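Última actualización: abril

Paño de cocina Waketness, a rayas

El paño Waketness es de algodón lavado, tejido en el taller de Chamoun y cosido en Fudlow. Se vende suelto o en paquete de 7 piezas. Hay azul y blanco, y también gris liso - este último solo en paquete.

El tejido absorbe bien desde el segundo lavado. En el primero puede soltar un poco de color, por eso recomendamos lavarlo aparte, con agua fría. Después se puede poner en la máquina hasta 60 grados. No usar suavizante, deja el algodón resbaloso y el paño no seca los vasos.

Cada paño tiene una cinta para colgar en una esquina. Si prefiere guardarlo doblado, dóblelo primero a lo largo y después en tres partes, así entra en un cajón estrecho.

Referencia: 937
Precio por pieza: 16 euros
Existencias: más de 800 piezas en el almacén de Jotcombe

Los pedidos se preparan por la mañana. Los cambios se aceptan si el paño no fue lavado. 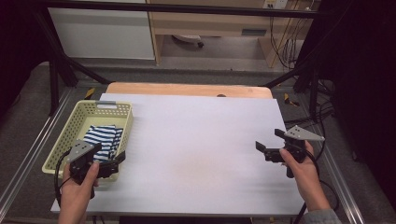 Compré el paquete hace un año y los uso todos los días, escribe una clienta. Las rayas siguen bien, pero la cinta se descosió en dos de ellos y tuve que coserla yo misma.

Artículos relacionados
Delantal Waketness gris
Manopla de horno Fudlow
Servilletas de lino Chamoun

Contacto | © Jotcombe Textil | Volver arriba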